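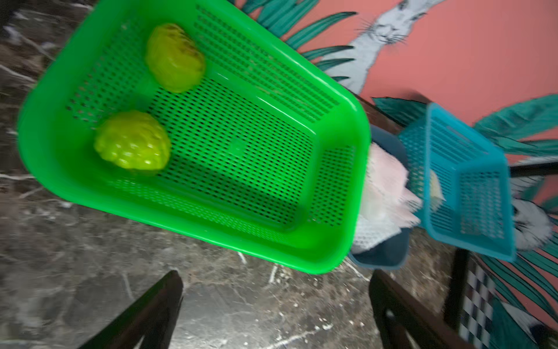
Wagner Siqueira wrote in to say that his Flulten sheets made no difference at all to his lemons, and that he'd like us to stop calling them a "freshness system." Fair enough. We've taken the phrase down. It was Enetti's phrase in the first place, copied off their carton, and we should have read it more slowly.

# Flulten Produce Sheets, pack of 10

**Maker:** Enetti
**In the pack:** 10 sheets, one resealable sleeve
**Stock code:** 1,479
**Use with:** whole, unwashed fruit and vegetables

The sheets are thin gray felt with a mineral powder worked into them. You lay one in the fruit bowl or the crisper drawer and it's supposed to soak up ethylene, the gas that ripening fruit gives off. That the gas exists and speeds up ripening is not in dispute. Whether a piece of felt in an open bowl catches enough of it to matter is another question, and the leaflet goes very quiet on that point.

The leaflet says "up to twice as long." Up to twice as long as what? We asked Enetti and got the leaflet back as an attachment.

## What we tried

We put sheets in with bananas, pears, tomatoes and lemons, and kept a second lot of each without. It was a kitchen test, so take it for what it is.

- **Bananas, closed drawer:** the ones with a sheet spotted later. We believe this one.
- **Pears, closed drawer:** maybe a little firmer. Jucélia Seixas thought so and I didn't, and we were squeezing the same pears.
- **Tomatoes, open bowl:** no difference.
- **Lemons, open bowl:** no difference, as Wagner says. Lemons give off very little ethylene, so I don't know why there's one on the carton.

## How long a sheet lasts

Enetti says 4 weeks. There's no color change or other sign to tell you when one is used up, so write the date on the corner in pencil. A cynic would point out that a product with no way of showing it has stopped working also has no way of showing it ever started.

Keep spare sheets sealed in the sleeve. Don't rinse them. They go in the trash when finished; the carton has a leaf printed on it, but I can find nothing that says the felt will compost.

## Compared with the others

The Brodeck canister costs more and takes refills, which only Brodeck sells. It rattles every time you open the drawer. The Dantas bags close tightly, and I suspect most of the good they do comes from that. If you already own a box with a proper lid, try that first and keep your money.

## Should you buy it

If you buy a lot of bananas and keep them shut away, possibly. For citrus in a bowl on the counter, no. Unopened packs can come back to us for a refund. Opened ones can't, so try a friend's sheet before ordering if you can.

*Page revised Tue 14 November*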